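Back from Busmont at half past nine, tired and hoarse. We drew 1-1, which feels worse than it should. Stasau won at home, so they are top by two points with three games left, and we play them in the second of those three.

I stood in my usual place behind the dugout. The gate was 1029, read out just after halftime. That is good for us on the road, and I would guess nearly half were ours. The pitch was hard and bobbly, like it always is there in August, and nobody could play a pass on the ground for the first twenty minutes. We tried anyway. Ueda has told them all season to keep the ball down and they will not change now, even when a long kick would do.

Their goal was poor to give away. A throw-in on the far side, two of ours went for the same man, and the cross came in low. I had a clear view and still could not say who should have picked up the runner. The equalizer was a header from a corner in the second half. After that we had most of the ball and did very little with it. One shot over the bar, one straight at the keeper, and a penalty shout that I did not think was a penalty.

Sadao Ueda spoke to the local radio afterward and I listened to it on the drive home. He said he would have taken second place at this stage if you had offered it to him in the spring. He said the players are calm. I believe him about the players. They were not calm two years ago, when we were four points clear and let it go, and you could see it from the stands — everyone hurrying, everyone shouting. This group is older. Adugna in particular does not seem to feel anything. He got kicked twice in the first ten minutes and just walked back to his position.

What worries me is the bench. Staka is out with his hamstring again, and with him gone there is no one to bring on who changes a game. We made one substitution today, in the last five minutes. The legs had gone well before that. 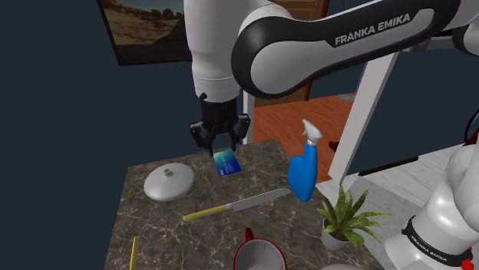
Gizella Hegedűs called when I was eating. She has the away allocation for Stasau, 401 tickets, and they go on sale at noon tomorrow, two to a member. She thinks they will be gone by evening. I said I would take two and find someone for the second one. She also wanted to know if I would drive, and I said yes if people pay for their gas this time.

I went through the fixtures again before writing this. If we win the next one and Stasau only draw, we are level on points and behind on goal difference. Then a draw over there is no use to us. If they win, we have to beat them and hope for a slip on the last day. I have written it out both ways on the back of the program and it comes to the same thing, we need to win at Stasau.

Throat still sore. Tea and bed. Must set the alarm for eleven so I don't miss the tickets.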